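# In defence of the plain block

The Dosside Early Learning Association has been asked by several member centres to state a view on the replacement of loose wooden materials with packaged activity systems. What follows is the opinion of the author and has been endorsed for circulation to members.

Our centres now serve 351 families. In October, a number of them received proposals to retire their block collections in favour of boxed programs with printed guides, lesson cards and a set order of tasks. The cost quoted to one centre was $4,000 for a single room. It is my view that this money would be poorly spent, and that the case for the older material has been allowed to lapse through politeness.

A coloured wooden block makes very few demands on the child. A cylinder may be stood on end, laid on its side, rolled, stacked or handed to somebody else. A triangular prism will serve as a roof for one child and a wedge for the next. The boxed programs, by contrast, tend to supply the purpose along with the piece – and a child who has finished the card has generally finished with the toy.

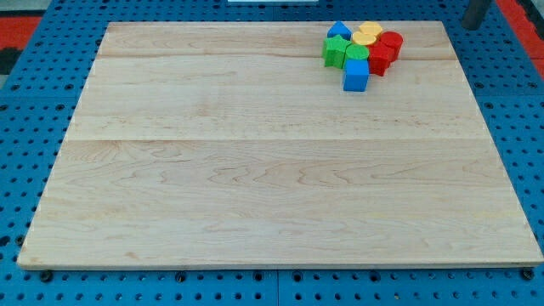 Colour and form should be considered together. Where a set offers two cylinders in yellow and another in red, the child must decide whether likeness lies in the shape or in the paint. Young children will argue this point at length, and educators should let them. A green star complicates the matter further, as it stacks badly and is wanted by everyone. I have watched a group of four-year-olds spend most of a morning negotiating over one such piece, and I would not have exchanged that morning for any printed guide.

The surface on which the blocks are used deserves more attention than it receives. Carpet defeats small pieces. A flat maple board, with its grain left visible, gives a firm footing and marks out a working area that children readily respect. It also asks for some space to be kept clear. Centres that tip an entire tub onto the floor at once should not be surprised when very little is built. Eight pieces on a generous board will often hold a child longer than 178 in a heap.

Objections have been raised. Joanne Catterall, writing on behalf of the Jolemetti Road centre, has argued that loose blocks are difficult to assess and that families increasingly expect a record of progress. The concern is a fair one, but I do not accept that the remedy is to choose materials for the convenience of the report. An educator who sits beside the board for 20 minutes with a notebook will have a good deal to tell a parent.

Storage and upkeep are legitimate matters for each centre to settle. Chipped pieces should be sanded or withdrawn, and sets should be kept on low, open shelving within the children's reach. Members considering a purchase in the coming year are asked to consult their educators before signing any agreement, and to retain their existing blocks until that conversation has taken place.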